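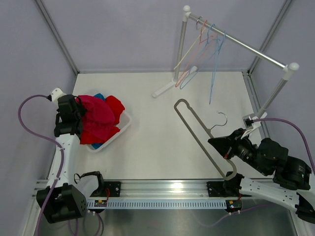 A garment rack, also called a clothes rack or clothes rail, is a freestanding frame that holds clothing on hangers. The basic form consists of a horizontal bar carried by two uprights, each ending in a foot or a crosspiece. Metal tubing is the usual material for the bar, and open tube ends are normally closed with caps. White ball-shaped caps, fitted at both ends of a silver bar, project past the tube and help keep hangers from sliding off. Small racks may be placed on a tabletop, where flat feet spread the load.

Hangers for light racks are often made of thin wire, either bare or coated in color. Wire hangers take up little space on the bar, but their hooks tend to overlap when they are pushed together at one end. Wider hangers hold the shoulder line of a garment better and are preferred for jackets and heavy knits.

Racks are commonly used with a shallow basket in which unsorted clothing is kept until it is hung or folded. A low rim gives easy access to the pile, although soft fabrics may spill over it.

Load ratings depend on tube diameter and span. The Castmont Primo, a full-height household model, has a bar 88 cm long and is rated for 7 kg. Marion Tennant's survey of household racks, published by Matheson, lists 247 models and divides them into 2 classes, fixed and folding.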